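Pedside Opens Online Course in Infection Control for School Nurses

Pedside, a provider of continuing education for nurses, will open enrollment in December for an online course on infection control in elementary schools. The course has five units – three of them required for credit – and can be taken at any hour.

"School nurses often work alone, and they asked us for training that fits between visits," said Halyna Savchuk, director of nursing education.

Lessons were written by Liudmyla Karpenko and reviewed by Vsevolod Koval. Nurses who pass the final test will receive a certificate by email. 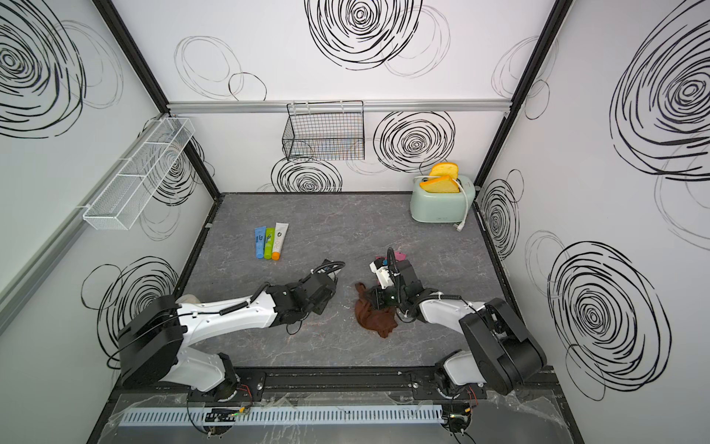
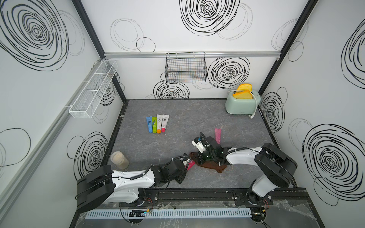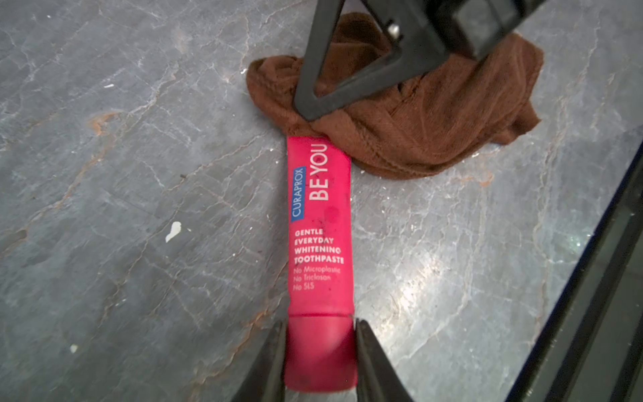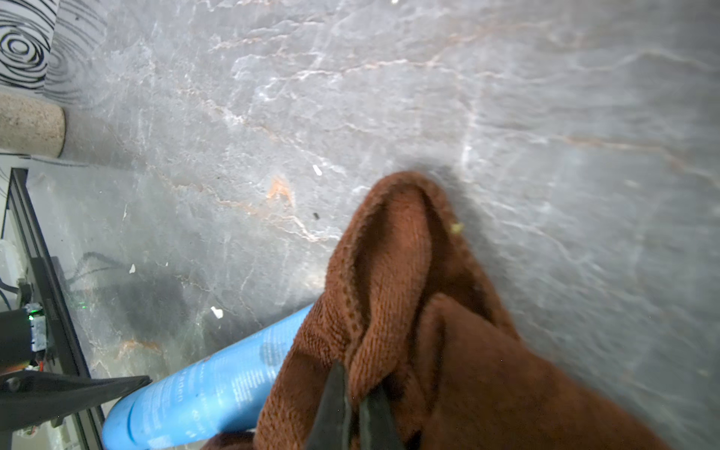
Media Contact

Orest Palamarchuk, Pedside Press Office
Requests received by 3 p.m. are answered the same day.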